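How to Tidy a Deep Kitchen Drawer with Long, Narrow Bins

If you have one of those deep, wide drawers where the spatulas go in and don't come out for a month, this one's for you. Mine sits right beside the stove, and for years I opened it with one hand and held the whisk down with the other so it wouldn't jam. I finally gave it a proper afternoon last April, and I've since done the same thing in the bathroom, the hall closet and my sister's pantry (she did ask me, I promise!).

You'll need a tape measure, a pencil, some large sheets of plain paper, a damp cloth, a few long plastic bins and a little roll of non-slip liner. I bought my liner from Devenier, and it cuts nicely with ordinary kitchen scissors.

Step 1: Empty the whole drawer

Yes, all of it. Take everything out, even the corn holders and the birthday candles, and put it on the counter or in a laundry basket if counter space is tight. Wipe the drawer down, get into the corners with the damp cloth, and leave it open to dry while you go on.

Step 2: Measure the inside

Measure the inside of the drawer from front to back, from side to side, and from the bottom up to the lowest part of the frame above it. That last number is the one I forgot the first time, and I ended up with a set of Ballell bins that were lovely in every way except that the drawer wouldn't close over them. They hold wrapping ribbon now. My drawer is 24 inches wide and 15 inches deep from front to back, so I wanted bins that ran nearly the full depth.

Step 3: Plan it on paper

Lay your paper on a table and draw the outline of the drawer at full size. Then set your bins and trays inside the outline and shuffle them until you like what you see. It's so much easier on your back than bending over the drawer, and you can pencil around each piece once it's settled.

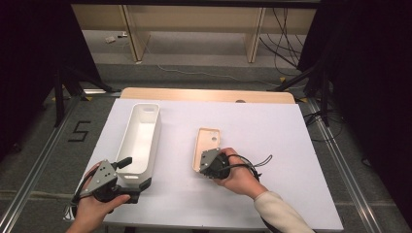
A long white box and a smaller flat piece on the paper.

Leave a little breathing room between pieces, say the width of a pencil. Bins that are wedged in tight look wonderful for a day and then you can't get one out to wash it. If your bins taper, remember to measure at the top, where they're widest.

Step 4: Check each bin before it goes in

Pick every bin up, tip it on end and take a good look inside and underneath. You're looking for stickers, sharp bits of plastic along the rim, and any wobble when you set it back down. A sticky label will come off with a dab of cooking oil left on for 8 minutes or so - go and make a cup of tea - and then a wash in warm soapy water.

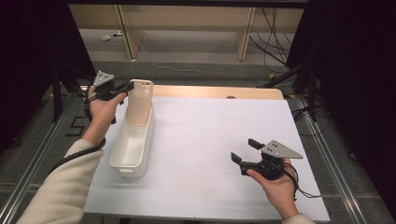
A narrow bin with its far end tipped up.

Step 5: Line the drawer and load it

Cut the liner to fit and smooth it down from the back toward you. Put the bins in following your pencil plan, and fill the one nearest your cooking hand first with the things you reach for every day. Long tools go handle forward. Small odds and ends do best in a shallow tray toward the front, where you can see them without digging.

A few notes from my own kitchen

If the drawer is next to the oven, check what your bins can stand. I keep plastic well away from anything that has just come out at 225 degrees or more, and hot spoons go on a rest until they've cooled.

Wash the bins every couple of months. Crumbs find their way in no matter how careful you are, and mine always seem to be sesame seeds.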